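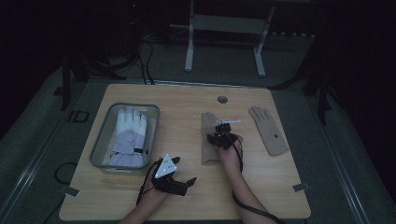 Ticket 433 – Handschuhe, Paare unvollständig / Kiste
Gemeldet von: Othmane Gaber
Status: offen, wartet auf Rückmeldung

Hallo zusammen,

ich sitze jetzt seit fast 30 Minuten an den Handschuhen für die Ausleihe und komme nicht weiter, deshalb doch mal ein Ticket. Im System (Bradia, Bereich Winter) steht bei den beigen Handschuhen "Paar vollständig". Schön wär's! Beide sind beige, aber auf dem Etikettenbogen haben sie verschiedene Größen, und ich hab den Verdacht, dass beim letzten Einräumen zwei halbe Paare zusammengebucht wurden.

Was ich schon probiert habe:
Eintrag gelöscht und neu angelegt – kommt nach dem Abgleich genauso wieder.
Größe von Hand geändert, da meckert Bradia, dass ein Paar nur eine Größe haben darf. Stimmt ja auch irgendwie.
Regal 9 und die Fundsachen durchgesehen, da lag bloß ein einzelner Fäustling (der gehört zu Rondcombe, hab ich rübergelegt).

Zweites Thema, wenn ich schon dabei bin: der Skihandschuh in Weiß und Lavendel. Den will ich in der grauen Kunststoffkiste lassen, bis der linke oder rechte Partner auftaucht, aber die Kiste ist im System als "leer" gesperrt und ich kann nichts reinbuchen. Kann das jemand aufmachen?

Nachtrag 16:10
Erasto Tanui hat zurückgeschrieben, danke dir! Die Sperre kommt von der Inventur im Mai und ist jetzt weg. Skihandschuh ist drin, mit Vermerk "Einzelstück". Der Punkt ist für mich erledigt.

Bei den beigen Handschuhen meint er, ich soll beide als Einzelstücke führen und das Paar ganz auflösen. Mach ich gern, nur fehlt mir dafür das Recht – der Knopf ist bei mir grau. Bitte freischalten oder kurz selbst erledigen, dann kann das Ticket zu.

Gruß
Othmane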